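Search this book
Enter keyword Go Advanced search

Chapter 18
Storage in Small Homes
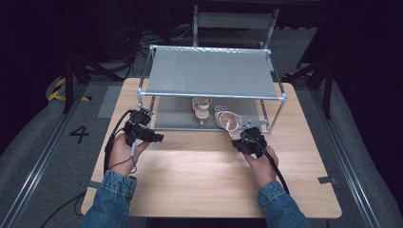
One tenant in Wullbridge told the housing survey that she had plenty of floor and nowhere to put anything. Her apartment measured 486 square feet, close to the middle of the range for the town, and it had a single closet.

Complaints like hers are common in older rental buildings. Closets built for one coat and one pair of shoes per person now hold far more. When they fill up, belongings move to the hall, the bedroom floor and the tops of tables — places that were planned for other uses.

This chapter looks at storage as part of a floor plan. The first section compares two buildings, Lellier Court and the Lanz Block, where kitchens are alike but entry halls differ. In the Lanz Block the hall is 52 inches wide, enough for a shelf along one wall and a clear path beside it. The second section covers open and closed storage, and the third deals with seasonal items.

Before reading on, measure the entry to your own home. You will need the figure for Table 18.1.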